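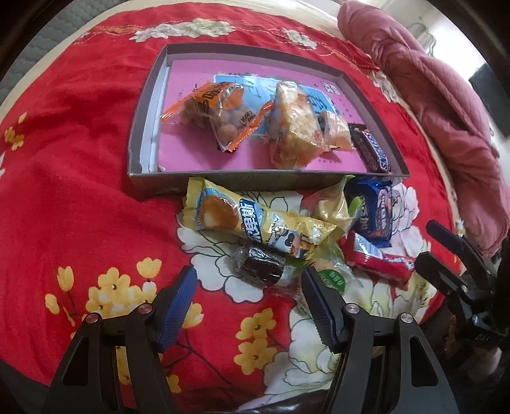 가정 내 간식류 정리 및 보관에 관한 기록

작성일: 2023년 3월 7일
분류: 생활 기록 / 식품 보관

1. 작성 취지

본 블로그는 개설 이래 가정 내 물품의 구입, 보관, 처분에 관한 사항을 항목별로 기록하여 왔습니다. 이번 글에서는 지난 2월부터 시행한 간식류 정리의 경과와 현재 적용 중인 보관 기준을 정리하고자 합니다. 주방 수납에 관하여는 이전 글에서 이미 다룬 바 있으므로 중복되는 내용은 생략합니다.

본 가정에서는 간식을 별도의 장소 없이 식탁, 책상 서랍, 가방 등에 분산하여 두는 관행이 오래 지속되었습니다. 그 결과 동일한 품목을 중복 구입하거나, 소비기한이 지난 뒤에야 발견하는 사례가 반복되었습니다. 2월 초에는 책상 서랍 안쪽에서 봉지가 열린 채로 굳은 과자가 나왔고, 이를 계기로 전면적인 정리를 실시하기로 하였습니다.

2. 정리 장소의 선정

정리 작업은 침대 위에서 진행하고 있습니다. 당초에는 식탁을 사용할 계획이었으나, 식탁은 식사 시간마다 비워야 하므로 작업이 중단되는 불편이 있었습니다. 붉은 꽃무늬 침대 커버 위에 상자를 놓고 그 앞에 간식을 모아 두면 전체 물량을 한눈에 확인할 수 있습니다. 다만 침구 위에서는 봉지를 개봉하지 아니하는 것을 원칙으로 합니다. 부스러기가 누비 사이에 들어가면 제거가 매우 어렵습니다. 이 원칙은 한 차례 위반된 적이 있으며, 그날 저녁 커버 전체를 세탁하였습니다.

3. 상자의 선정

상자는 높이가 낮은 직사각형 상자를 재사용하는 것이 적합하다고 판단하였습니다. 현재 사용 중인 상자는 옆면이 회갈색이고, 바닥에는 선명한 분홍색 바탕에 하늘색 면과 붓글씨풍의 글자가 인쇄되어 있습니다. 바닥 한쪽에는 작은 QR 코드도 있습니다. 인쇄가 화려하여 처음에는 흰 종이를 깔 것을 검토하였으나, 바닥의 분홍색이 많이 보일수록 재고가 적다는 뜻이 되므로 그대로 두기로 하였습니다.

비교를 위하여 수납용품 두 종을 함께 검토하였습니다. Dastness의 뚜껑형 수납함은 밀폐에는 유리하나 깊이가 깊어 아래쪽 물품이 보이지 않았습니다. Nollden의 칸막이 정리함은 칸의 폭이 고정되어 있어 길이가 긴 빵 봉지를 넣을 수 없었습니다. 두 제품 모두 다른 용도로 전환하여, 전자는 건어물 보관에, 후자는 문구류 보관에 사용하고 있습니다.

낮은 상자의 단점도 기록하여 둡니다. 첫째, 물품을 쌓으면 쉽게 넘칩니다. 둘째, 뚜껑이 없으므로 먼지에 노출됩니다. 낱개 포장 제품만 담는 경우에는 두 번째 문제는 크지 않습니다.

4. 분류 기준

4.1 낱알형 간식
작고 둥근 갈색 알이 든 주황색 투명 봉지가 이에 해당합니다. 견과 또는 코팅 과자와 같이 알갱이로 된 제품은 상자의 왼쪽에 배치합니다. 봉지를 비스듬히 눕히면 양 끝의 접합부가 눌리지 않습니다. 개봉한 뒤에는 상자로 되돌려 넣지 않고 밀폐 용기로 옮깁니다.

4.2 투명 포장 간식
표면이 울퉁불퉁한 연한 황금색 간식과 같이 쉽게 부서질 우려가 있는 품목은 가운데에 둡니다. 크기가 작은 투명 포장 제품은 그 오른쪽에 붙여 둡니다. 위에 다른 물품을 올리는 것은 금지합니다. 투명 포장은 내용물의 상태를 눈으로 확인할 수 있다는 장점이 있으나, 빛을 차단하지 못하므로 창가에는 두지 않습니다.

4.3 초콜릿류
스니커즈와 같은 막대형 초콜릿은 오른쪽 구석의 벽면에 기대어 둡니다. 눕혀 두는 것보다 자리를 적게 차지하고 꺼내기에도 편리합니다. 여름철에는 초콜릿류 전체를 상자에서 제외하고 냉장고 문 쪽 칸으로 옮길 예정입니다. 작년 여름에는 이 조치를 늦게 시행하여 여러 개가 포장지에 눌어붙었습니다.

4.4 빵류
빵류는 본 기준에서 가장 논의가 길었던 품목입니다. 둥근 빵 그림과 얼룩소 만화가 인쇄된 노란색 긴 봉지는 부피가 커서, 상자에 넣을 경우 다른 품목의 자리를 잠식합니다. 소비기한도 과자류에 비하여 짧습니다. 이에 따라 빵류는 상자 앞에 따로 모아 두고 가장 먼저 소비하는 것으로 정하였습니다.

5. 구입 및 예산

간식 구입은 동네 마트 Argate와 수입 식품점 Ghiță 두 곳으로 한정하였습니다. 구입처를 제한한 것만으로도 충동구매가 상당히 감소하였습니다. Ghiță는 거리가 멀어 한 달에 한 번만 방문하며, 방문 전에 반드시 상자의 잔량을 확인합니다. Argate에서는 계산대 옆 진열대의 물품을 구입하지 아니하기로 하였으나, 이 항목의 준수율은 높지 않습니다.

낱개 간식 한 개의 단가는 700원을 상한으로 정하였습니다. 600원짜리 제품을 여러 개 구입하는 것과 큰 봉지 하나를 구입하는 것 중 어느 쪽이 경제적인지에 대하여는 가족 간 의견이 일치하지 않았습니다. 큰 봉지는 단가가 낮으나 개봉 후 눅눅해져 버리는 양이 있고, 낱개 제품은 먹는 양을 조절하기가 쉽습니다. 당분간은 낱개 제품을 우선하고, 3월 말에 폐기량을 확인한 후 다시 정하기로 하였습니다.

6. 운영 절차

가. 새로 구입한 간식은 상자 앞에 먼저 모아 놓고 소비기한을 확인한다.
나. 기한이 가까운 품목은 상자의 앞쪽 벽면 가까이에 둔다.
다. 포장이 찢어지거나 접합부가 벌어진 품목은 당일에 소비하거나 폐기한다.
라. 상자에 들어가지 않는 물량이 발생하면 다음 구입을 한 차례 건너뛴다.
마. 정리를 마친 상자는 침실에 두지 않고 거실 책장 아래 칸으로 옮긴다.

마항은 취침 전 간식 섭취를 줄이기 위하여 추가한 조항입니다. 시행 초기에는 상자가 침대 옆 협탁으로 되돌아오는 일이 잦았습니다. 현재는 대체로 지켜지고 있습니다.

7. 향후 과제

외국어로만 표기된 제품의 소비기한 확인 방법이 아직 정비되지 않았습니다. 제조일만 표시되고 보관 가능 일수는 따로 적힌 제품이 있어 계산에 착오가 생기기 쉽습니다. 우선은 구입 당일 봉지 뒷면에 유성펜으로 기한을 옮겨 적고 있으나, 비닐 재질에 따라 글씨가 지워지는 경우가 있어 소형 라벨의 사용을 검토하고 있습니다.

종이 상자의 교체 주기도 정하여야 합니다. 모서리가 벌어지기 시작하면 교체하는 것을 임시 기준으로 삼고 있습니다. 같은 크기의 상자를 다시 구할 수 있을지는 확실하지 않으므로, 택배 상자 가운데 높이가 낮은 것을 한 개 남겨 두었습니다.

댓글로 문의하신 건어물 보관에 관한 사항은 별도의 글로 게시할 예정입니다. 라벨 제품에 관하여 추천할 만한 것이 있으면 댓글로 알려 주시기 바랍니다.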